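Mounting a wind generator pole on the stern – rail or deck?

Forum: Deck Hardware and Rigging
Thread started 21 Oct 2023

stern_rail_steve
Ok so I have a 31 footer, stern rail is 1 inch stainless, four legs, bases look fine. Bought a used Brirell wind generator and want it on a pole on the port quarter. The seller says clamp it to the rail with two stand-offs and be done. My neighbor on the dock says no way, deck foot plus struts. Who's right. Don't want to drill the deck if I can help it.

tackandgibe
Deck foot. Rail legs are held on with what, three little machine screws each? They're made for people leaning on them. A generator shakes all day and all night.

lowtide_larry
Disagree. Had mine on the rail for years with Jikeck clamps, two high two low, pole foot resting on a rubber pad on the deck with no holes. Never moved. Everybody on here wants to drill holes.

tackandgibe
Yours has the foot on deck tho. So the deck is taking the weight. He's talking about hanging the whole thing off the rail.

lowtide_larry
Fair. I read it fast.

stern_rail_steve
The pad idea sounds good. How thick? And does the pad walk around?

lowtide_larry
Half inch, cut from an old fender board. Little dab of sealant under it so it stays put. Clean the deck first or it wont stick. I just did mine over again.
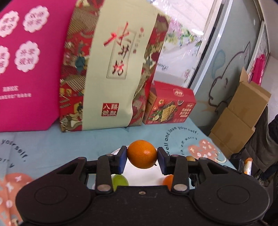

Parts list and what fits what

galvanic_greg
Pulling this out on its own as it gets asked every fall. From my own install, prices will be off by now:

Pole, 1.5 inch schedule 40 aluminum or 2 inch stainless tube. Check what your generator's collar wants before buying anything.
Clamps, Jikeck split type, one side 1 inch for the rail and the other to fit the pole. Measure the rail with calipers, a lot of rails are metric and the 1 inch clamp will slip on 25 mm.
Struts, two, 1 inch tube, one going forward and one inboard. As close to 90 degrees apart as you can get.
Rubber sleeve between pole and clamp. Cuts the hum alot.
Backing plates if you do go thru the deck. Big ones. Washers are not backing plates.

Retholm sells the whole thing as a kit, was 600 when I got mine, shipping on top. I could have done it cheaper in pieces but I'd have made 15 trips to the store.

mizzenmast
Aluminum pole in stainless clamps, you're going to get corrosion in there. Rubber sleeve helps but salt gets under it. I'd go stainless all the way.

galvanic_greg
Mine's aluminum, sleeve plus some paste, pull it apart once a year. Little white powder and thats it. Stainless weighs more and it's all up high.

mizzenmast
Once a year is once a year more than most people do.

galvanic_greg
lol true

stern_rail_steve
Calipers say 25.1 mm. So metric?? Boat was built in the US. Confused.

galvanic_greg
Rail's probably been replaced. Or bought in. Order the 25 mm clamps, don't shim the inch ones with tape. Seen that, it's ugly.

tackandgibe
Still think you want struts no matter what the foot sits on. Grab the pole at head height and shake it. If the rail moves, you need struts.

stern_rail_steve
Did the shake test with a length of pipe clamped on. Rail moves. Not a lot but it moves. Struts it is I guess. What about noise below? My bunk is right under that corner.

lowtide_larry
You'll hear it. Pad helps. Over 20 knots you'll hear it no matter what, I just tie mine off at night.

mizzenmast
Blade noise and pole noise are two different things. Pole noise you can fix. Stuff the tube with foam or pool noodle, top to bottom, run the wire thru it first. Ask me how I know about the wire.

galvanic_greg
Don't forget the brake switch. Mount it someplace you can reach without standing under the blades.

stern_rail_steve
Good one, had not thought of that at all. Was going to put it on the pole. 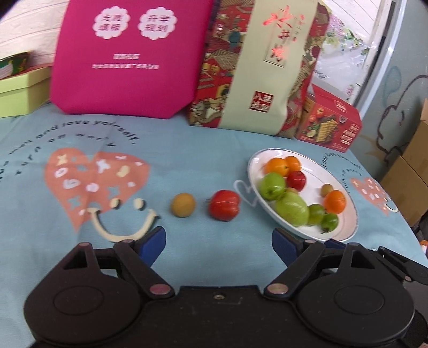 Irfan Abbasi
Moderator, Deck Hardware and Rigging

Moved this over from Electrical, it's nearly all about the mount. Few things while I'm in here.

Height. Blades have to clear the tallest person on board standing on the cockpit seat with an arm up. Not standing on the sole. Do the measuring with the person, not on paper.

Rail bases. Before you hang anything, take one base off and look at the core under it. If it's brown and soft, fix that first. The pole will only make it worse.

Larry's pad – fine for a small unit with two good struts. For anything heavier I want a bolted foot. I know we don't all agree on that and we've had it out in other threads, no need to go again here.

There's also the Đorđević base, the hinged one, lets you drop the pole for service. Bolt pattern is wide so check you have a flat spot big enough. Old thread on it has 223 replies, most of the useful stuff is on the first few pages.

tackandgibe
Hinged base is great until the pin rattles. Mine did. Nylon bushing fixed it.

lowtide_larry
For the record my unit isn't small, it's medium.

mizzenmast
Larry.

stern_rail_steve
Ok plan is: pulled one base, core is dry, nice and pale. Going with 2 inch stainless pole, pad under the foot for now, two struts, 25 mm clamps top and bottom. Brake switch inside the companionway. If it shakes I'll bolt the foot down in the spring. Generator goes up in November if the clamps show up on time.

tackandgibe
Bolt it now. You'll have all the tools out.

stern_rail_steve
Maybe. Depends on my knees, getting into that locker to put the backing plate on is no joke.

galvanic_greg
Get the wire run done while you're folded up in there. And leave a loop of slack at the bottom of the pole, you will want it later.

mizzenmast
Which way do your struts go? If the inboard one crosses the swim ladder gate you're going to hate it.

stern_rail_steve
Ugh. It does. Back to measuring, will post when I have it figured out.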